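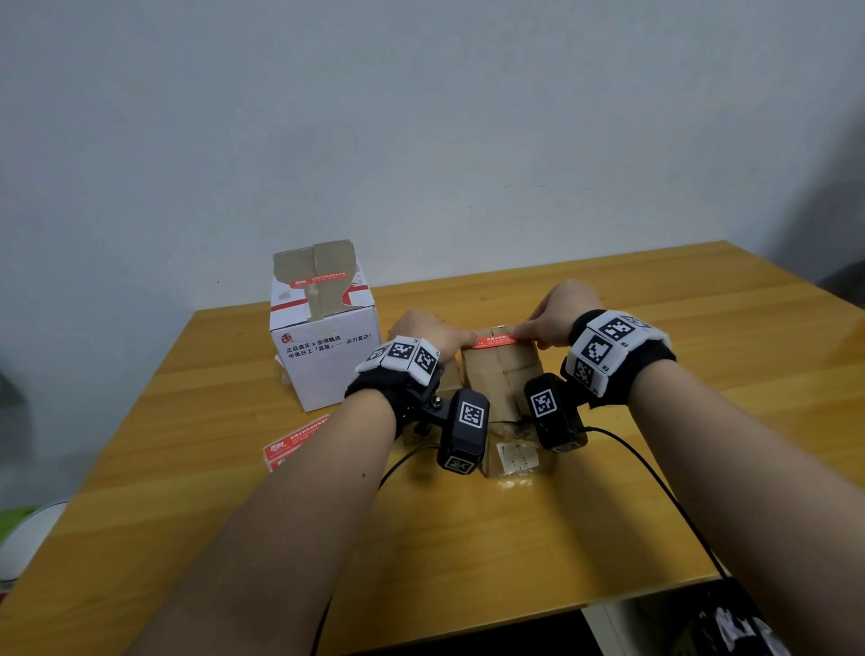

Security tape is the most oversold thing in shipping, and I'm tired of sellers charging extra for it. My forwarder, Uneo, now offers a "sealed inner carton" option and swears it keeps anyone from getting at the goods on the way. Fine, show me how. The small brown carton gets one strip of red-orange tape over the top, and the rest is ordinary clear packing tape with wrinkles in it. If somebody slit that and taped it shut again, what would I see? More wrinkles? The white box is closed with plain brown tape in a T, and I can buy that at the grocery store. Tell me what I'm paying for.

Posted by flapjack_carton | 1,306 posts
Filed under: Mail & Parcels > Packing Supplies > Tape, Seals and Labels
Print this thread | E-mail this thread to a friend

dullblade wrote:
You're paying for a delay. Good seal tape leaves a mess when it's pulled, either a printed word stuck to the cardboard or torn paper fibers. Somebody in a hurry moves on to the next parcel. I use Plestusix at work and it does leave a mark.

flapjack_carton wrote:
It leaves a mark on your boxes, in your stock room, when you pull it off slowly to test it. Has it ever once caught somebody? I asked Uneo and got a paragraph about peace of mind.

mrs_bubblewrap wrote:
Can't say it caught anybody. I did get a refund once on the strength of a torn seal, and the carrier didn't argue. So that's worth something, flapjack, even if you don't like it. 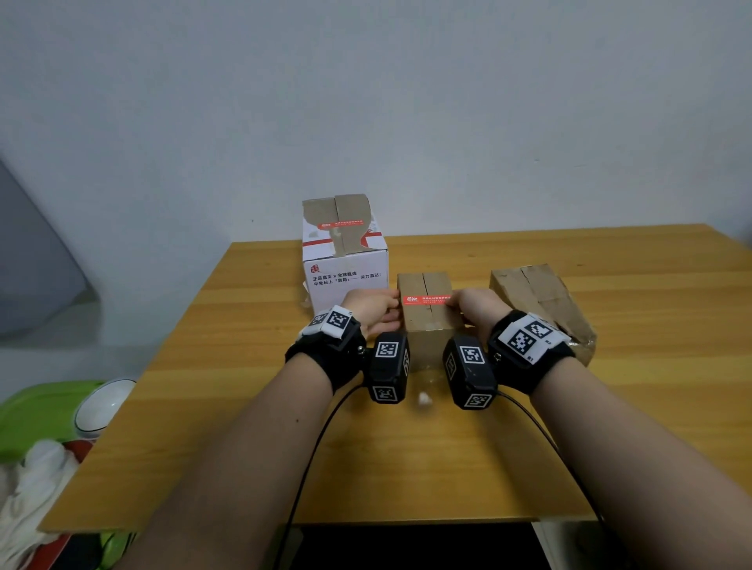 flapjack_carton wrote:
A refund is fair enough, I'll give you that. But would the carrier have argued over a torn box with no seal? I've had claims paid on a crushed corner and a bad attitude. My other gripe is small cubes in general. Everyone treats them as sturdy. They're sturdy if the board is decent and the flaps meet tight. Put a cheap one inside a bigger box with nothing around it and it knocks against the sides the whole trip.

dullblade wrote:
Small cubes hold up better than flat boxes, sorry. Short panels don't bow. I've shipped both for years.

flapjack_carton wrote:
Years of shipping what, though? Socks?

dullblade wrote:
Glass jars. 24 to a case.

corrugate_me wrote:
Weigh the parcel when you get it and compare with the shipping label. Mine came in 147 grams over once and I was sure it had been messed with. The seller had thrown in a catalog. So weight doesn't prove much either, but it takes a minute and it's free.

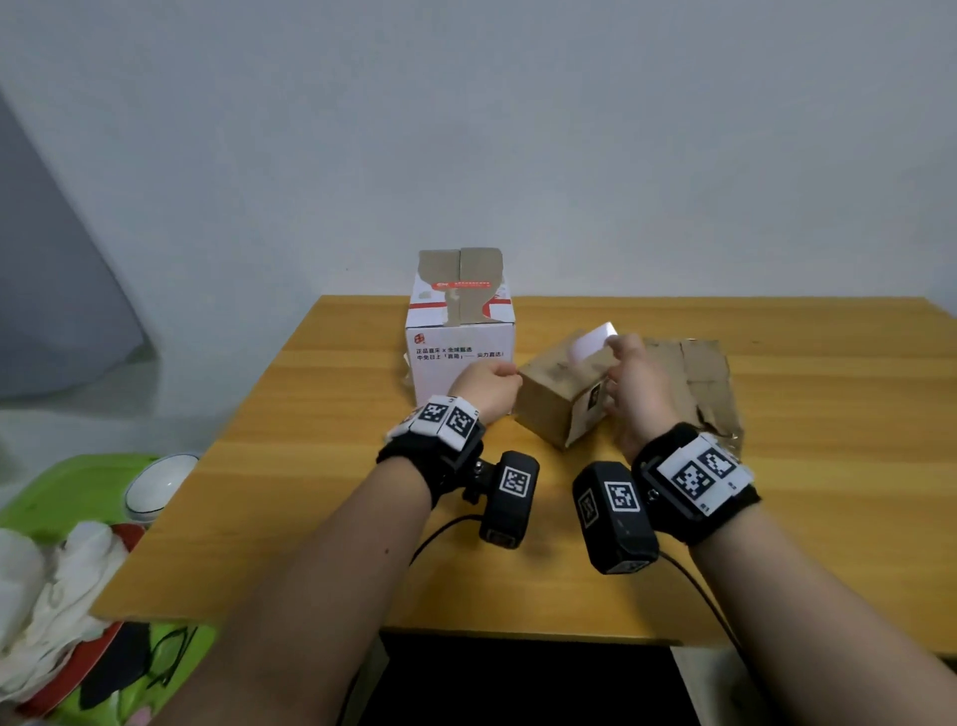
Hadgu, March

flapjack_carton again, with a follow-up on opening these things, which I think matters more than the tape. Look at what happens to the boxes. The white one ends up with its inner flaps standing in the air and notched, no good for a return unless you cover the whole top. There's a ragged piece of brown cardboard on the table that isn't going back on anything. So now the seller's policy says "return in original packaging" and I'd like to know how. Zosetti has the same line in their terms. I asked them what counts as original once it's been opened and they sent me the same terms again.

mrs_bubblewrap wrote:
Cut along the seam with a short blade, 2 clicks out and no more. Don't rip. Most of the ruined flaps I see are from people pulling on tape that should have been cut.

flapjack_carton wrote:
And cut the thing inside? No thanks. I've also never had a return refused over flaps, so I doubt they check.

corrugate_me wrote:
I had one refused. Different store. They wanted the inner carton whole and I'd flattened it for recycling the night before.
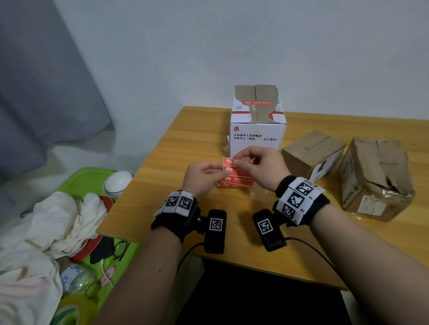 papertape_pat wrote:
New here. Can I put fresh stickers over the old seal when I send something back?

dullblade wrote:
Leave the old seal showing and tape beside it. A covered seal looks like you're hiding a cut, and a sticker won't hold a flap down anyway.

flapjack_carton wrote:
Agree with dullblade for once. Still not paying Uneo for the red strip.

mrs_bubblewrap wrote:
You will the first time you lose a claim.

flapjack_carton wrote:
Then I'll come back and say so in this thread. Still waiting on somebody to post a seal that stopped anything.

Last updated: March, 9:40 p.m.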